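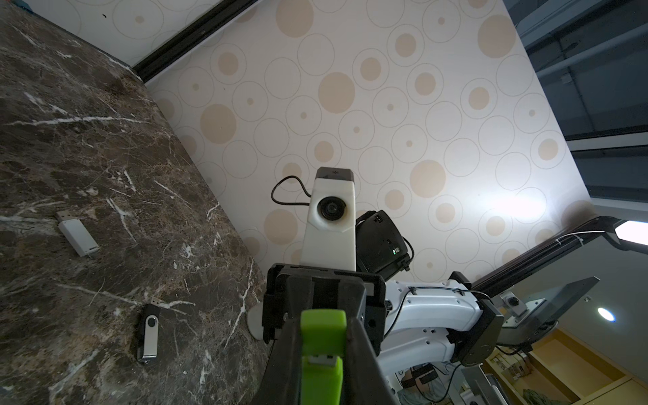 Fultedby office maintains that the animal on the Lemosow footage is a raccoon, and that the entry should be closed as such. I replied at 7:40 with the shoulder height. The fence panel behind it is a standard section, and the animal's back clears the second rail. A raccoon does not do that standing on four feet.

7/6/23

Young black bear, then, pending a second opinion. Length of visit 30 minutes by the clip times. It entered by the gap beside the pump shed, tipped the compost bin, ignored the contents, and sat in the child's wading pool until a goose came at it from the drainage ditch. The goose kept its neck low and its wings half open. The bear left over the fence, taking the top board with it. The goose stayed in the yard and drank from the pool.

Measured on site after lunch. Front pad print in the mud by the ditch, one clear, the rest smeared. Claw marks present ahead of the toes. Took plaster of the clear one. The mix was too thin and the heel edge crumbled when lifted. Hair on the broken board, dark, bagged and labeled. Distance from the fence to the tree line 200 yards, paced and then checked with the wheel.

Homeowner wants the goose removed. Explained that the goose is not the reported animal and that I have no form for it. It has a nest in the reeds with 2 eggs, which accounts for the behavior. Left the leaflet on trash storage and asked for the bin to go in the garage overnight. The garage door does not close fully. Noted.

Clelus trap still has the sticking latch. Worked it by hand 30 times with dry graphite and it dropped cleanly on most pulls, but it hung whenever the floor plate was loaded toward the rear. The spring is the original one and has gone soft. Will not set it at Lemosow in that state. Requested a replacement in February and again today, same part number, same form.

Ó Riain Road had a call too, late afternoon: "large dog in the hot tub." It was a large dog. Collar, no tag, in no hurry to get out. Owner came over from two houses down with a towel. Filed under domestic, no further action.

Truck mileage not written down at start of shift. Will take it from the fuel slip. Plaster cast drying on the shelf over the sink, heel side up. Send hair sample with the morning van.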